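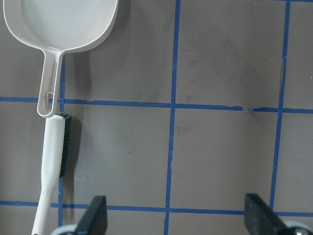
What is in the Farnon Sweep set?
Recordings of two robot arms being steered by a person through small tidying jobs with a dustpan and brush, plus the notes and labels we wrote for each one.

We put it together at Trulau to test one idea. Can a policy learn where to pick up a long, thin tool if it is told which end is the handle, and nothing else? Tetsuya Tsuji came up with the labelling scheme, which we call Ebihara tags, and it works far better than any of us dared hope!

What you get
- 2,349 recordings, each with its joint positions and camera views
- a start pose for every tool, written as a grid cell and an angle
- an Ebihara tag for every attempted grasp (handle, neck or head)

The table is marked out in blue tape. Cells are named by row and column, counting from the side where the arms are mounted. The tape was laid by hand, so treat a cell name as a rough position and use the calibration file for anything finer. 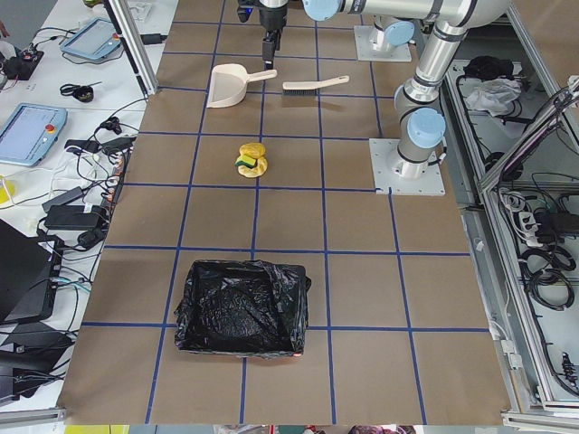
Views
Each recording has wrist views, a fixed view of the table and a head view. They share one clock. The wrist views are the fun ones - small errors in approach angle show up there long before you would spot them from the side.

Start poses were drawn at random, then checked by eye. We kept plenty of awkward ones, including tools lying across a tape line.

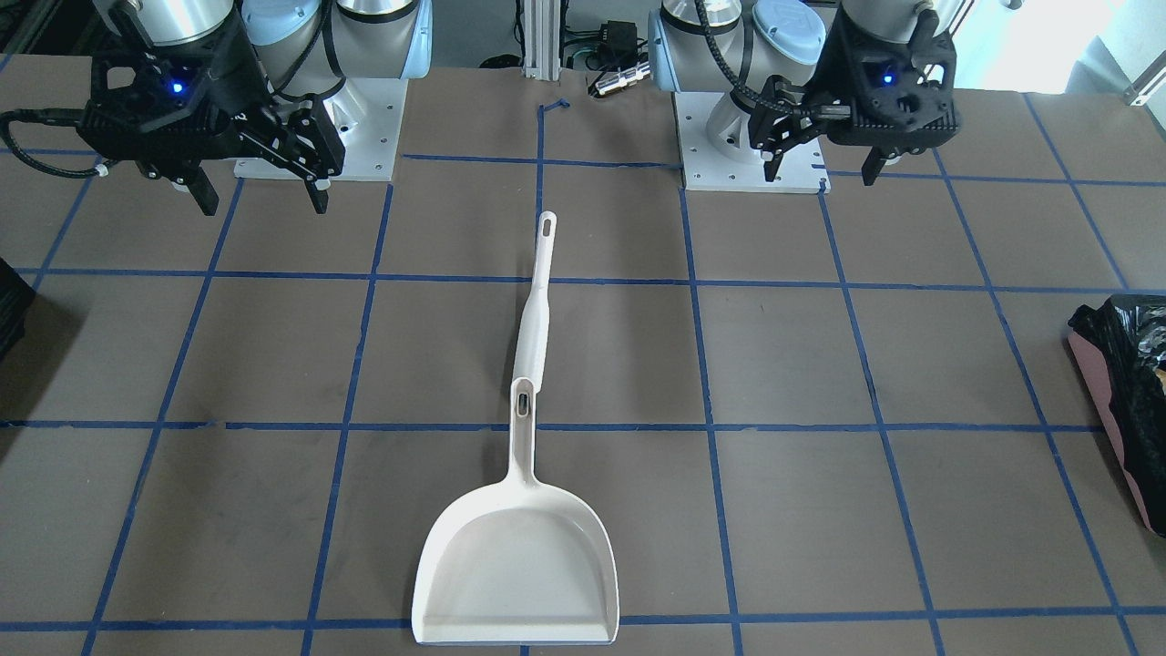 Fig. 2. Fixed view, dustpan with its handle towards the arms.

Results so far
We trained the Numex baseline on 1,000 recordings with tags and again on the same 1,000 without. Out of 345 test runs each, the tagged policy took hold of the correct end far more often, and it stopped dithering over the middle of the tool. That second part delighted us. We hadn't trained for it at all.

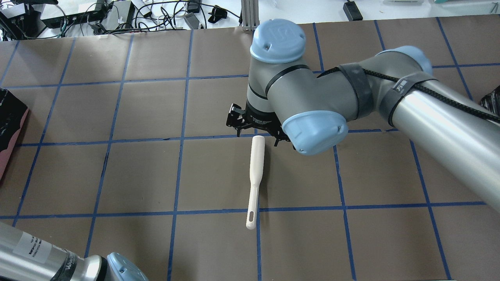

The gain is smaller for the brush, and we don't fully know why. Our best guess is that its handle and head look too alike at a low angle. Roughly 30 recordings have a brush tag we now think is wrong - they are listed in errata.txt and left in place so that older results can be repeated.

Version 2, March 2025. Fixes to the tags are very welcome, brush ones most of all.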